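Delldale Skills Lab News, November
Stitching, and other ways to lose an evening

The practice pads are back on the benches, which means the Friday suturing sessions are back too, along with the peculiar silence of grown adults trying to tie a knot in something thinner than an eyelash. Sign-up is on the usual sheet by the door. The pen is missing, also as usual.

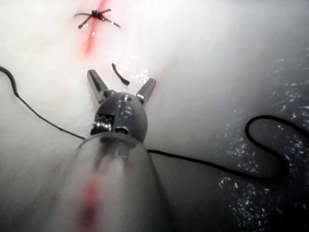
Marleny Bedoya
Skills Lab Coordinator

A few words on thread. Every session leaves behind a quantity of short black ends, and they travel. Last month I found one on my sleeve in the grocery store and another in a sandwich I had, until then, been enjoying. A snipped end on a white pad is easy to spot. The same end on a dark floor is gone until somebody's sock finds it. Please pick yours up before you leave the bench. The small lidded tub is for thread, and only thread. Whoever has been putting gum in it should know that Ruan Naidoo has a theory and is prepared to share it.

Pads next. Our new ones come from Wania, and they cost enough that I'd like each one to see more than a single heroic cut down the middle. Start near one side, keep the line short, and leave space for the person after you. A short cut closed with tidy, even stitches will teach you more than a long one closed in a panic at ten to nine.

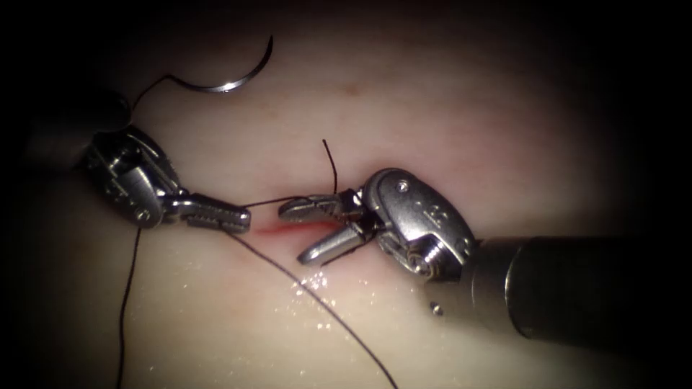

How hard should I pull the thread?
Just enough that the two edges meet and lie flat. If the pad puckers along the line, you've gone too far, so ease off before you lock the knot.

Siyabonga Tshabalala is running the beginners' table again this term and has asked me to say that he isn't stern, he's concentrating. There are 5 places at his table and 30 names on the list, so if you can't make your slot, tell us by noon and let someone else have the pleasure. The intermediate table still has 2 places left, possibly on account of Riaan Coetzee's playlist.

Things borrowed and not yet returned: the good scissors, the bad scissors, the bench lamp with the bent neck, and my copy of the knot handbook, which has my name on the cover and coffee on most of the chapters. Leave them in the tray outside my office. I'm in until 4 most afternoons and will pretend not to see you.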